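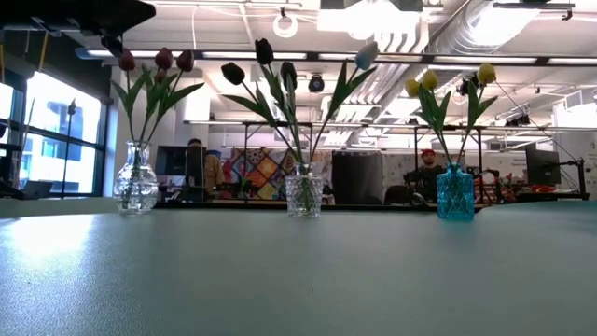 Noman Jadoon asked that this guide begin with the visitors' questions, as those take up most of the hour and are the part hosts prepare for least. The Skotum automation team has arranged the steps below accordingly. They apply to every staff member who hosts a demonstration at the Drastton workshop.

Before the visit

1. Confirm the group size with reception. The maximum is 14 guests per session. Larger parties are divided, and the second group begins in the Peka meeting room.

2. Collect the questions submitted with the booking form and sort them by subject: safety, programming, cost, employment. Decide which member of the team will answer each group of questions.

3. Set out the objects for the handling task. Three vases of artificial tulips are placed along the far edge of the table, in a loose row, with the leaves left spread. The red, the yellow and the darker bunches should be easy to tell apart from the visitors' side. Leave the near part of the tabletop clear.

4. Check the glare. In the morning, daylight from the windows reflects on the left side of the table. If the vision display shows a washed-out patch at that end, lower the blinds on the nearest window and repeat the calibration.

5. Tell colleagues at the desks behind the table when the session will start. They may continue working, but should not cross the marked line once it has begun.

During the demonstration

6. Welcome the group and read the safety notice in full. Guests stand behind the yellow line at all times. Children must be accompanied by an adult.

7. Introduce the task in plain language. A suitable form of words is: "The system will locate one vase, lift it and return it to the table." Explain that clear glass is harder for a vision system to locate than a coloured, opaque object, and that the programme treats each vase separately.

8. Run the first cycle at 5 per cent speed and the second at 70 per cent. Do not exceed this setting while guests are present.

9. If a cycle fails, press the hold button, state what has occurred and restart from the home position. Hosts should not reach across the table to correct a vase – the arm must be in hold and the indicator light amber before anyone approaches.

10. Allow 20 minutes for questions. Where an answer is not known, record the question and the guest's e-mail address on the Cheung sheet.

After the visit

11. Return the controller to standby and log the session under activity code 582. Dust the leaves and glass with a dry cloth. Water and spray cleaners are not permitted near the table.

12. Forward unanswered questions to the programme office by 4:30 p.m. Replies are sent under the team's name.

Last updated: June
Contact: Visits Desk, Skotum Automation, Drastton workshop
© Skotum Automation. All rights reserved.
Back to top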